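Two hands, one lemon: picking a gripper at Resbridge

When Elisa Leone joined Resbridge, the workshop had a drawer of parallel grippers and one strong opinion about them, which was that they were good enough. She runs hand testing there now. I met her at the Famcombe site, in a room with a kettle, three monitors and a shelf of broken fingertips in labelled bags.

"The parallel gripper was my first job and I still like it," she says. "Two jaws, one motor. If it fails you know why in a minute. With a hand you can spend a morning finding out which joint was late."

The comparison she has been running pits the plain gripper against a multi-fingered hand on kitchen jobs: lifting fruit, passing it from one side to the other, setting it down in a container. Each job is done 20 times with each tool, and a run is stopped if the grasp takes longer than 10 seconds. Nearly all of it happens in simulation first. Her colleague Gerardo Negri builds the kitchens and Azra Krasniqi looks after the controller, which is called Marino.

I asked what the early results looked like. She pulled a face.

"On single picks, the gripper won. It wasn't close. You come down from above, you close, you go. The hand kept pushing things away with the thumb before the other fingers had arrived. Azra changed the closing order in January and that got a lot better, but the gripper is still quicker."

So why carry on with the hand?

"Because of the passing. A gripper holds a round thing on two patches, and the second gripper has to find two more patches that are free. You end up turning the wrist into silly positions. We had 24 failed passes in one batch and most of them were the second gripper bumping the first."

The hands bump each other as well, she adds, but they can put up with it. A finger gives a little where a jaw would shove the whole arm sideways — at least in the model, where the joint stiffness is a number somebody typed in. Negri has changed that number more than once, and Leone makes him write it down when he does.

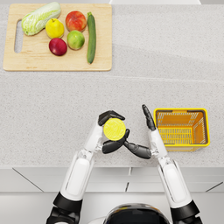
Passing is the part of the test Leone cares about most, and the part she finds hardest to score. Marino treats it as a single move with both arms under one plan, so there is no clean moment at which one hand's job ends. With the left hand curled round the yellow fruit and the long fingers of the right reaching in underneath, she wants to know how much room the second hand has left to work in. "The fingers are long compared with the fruit," she says. "That helps you get round it and it also means you have less space for the other hand. I'd like to try a shorter set."

Cameras are the next argument. Krasniqi would like one on each wrist. Leone would sooner keep a single view from above and spend the money on fingertip sensors, as the fingers hide the fruit from a wrist camera just when you need to see it.

"Azra says I'm being stubborn. We'll run it both ways and see."

The other open question is how far the simulated results can be trusted. Noemi Palumbo, who works on the real arms at Grirkevside, has repeated a small part of the test there. Her ranking of the two tools came out the same, but her hands dropped more. Leone puts that down to friction, which she thinks the simulation is too generous with. Palumbo thinks it is delay in the finger motors. They are checking the motors first, as that is the quicker job.

Would she recommend the hand to someone setting up today?

"For picking things up and putting them in a box, no. Buy the gripper and a spare set of pads. If you need two arms to share an object, then yes, have a look at the hand, but leave yourself time for the controller."

The shorter fingers are on order.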